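Towels, a reckoning

I counted the towels on Monday. I don't recommend it. I was looking for a pillowcase, and one shelf led to another, and by lunchtime the whole linen closet was on the bed and I had 30 of them. Two people live in this house.

Some were easy to part with. The beach towel with the faded parrot went straight into the rag bag, along with a hand towel that had been used on a bicycle chain at some point and never forgave us. Then I got to the navy ones and slowed down. We bought a set of them from Kandon the year we moved to Allulside, on the theory that dark towels hide everything. They do hide everything, except lint, toothpaste and the fact that they turned every white sock we owned a soft, sad gray. I still like them. They've gone thin in the middle and they dry dishes better than any dish towel I've paid for.

My folding has never been up to much. I learned thirds from my mother and halves from the dorm, and what I do now is a compromise between the two that looks fine from the front of the shelf and terrible from the side. I watched a video on the hotel method, with 2,923 comments under it, most of them arguing about which way the hem should face. I tried it on four bath towels. Then the closet door wouldn't shut.

So, a new rule: fold on a table. The bed is too soft and it swallows the corners, and on the couch you end up folding your own sleeve. A table gives you a straight edge to line up against - you drop the towel in the middle, smooth it from the center out, and only then start being ambitious.

The wicker baskets from Helska are going back. They shed. I'm keeping the Rissanen one with the lid, mostly for the lid. Washcloths are next week's problem, and I already know there are too many.

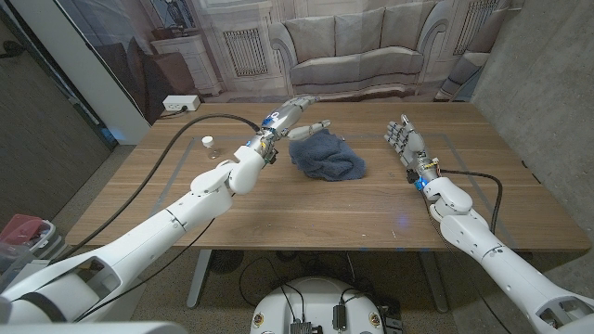
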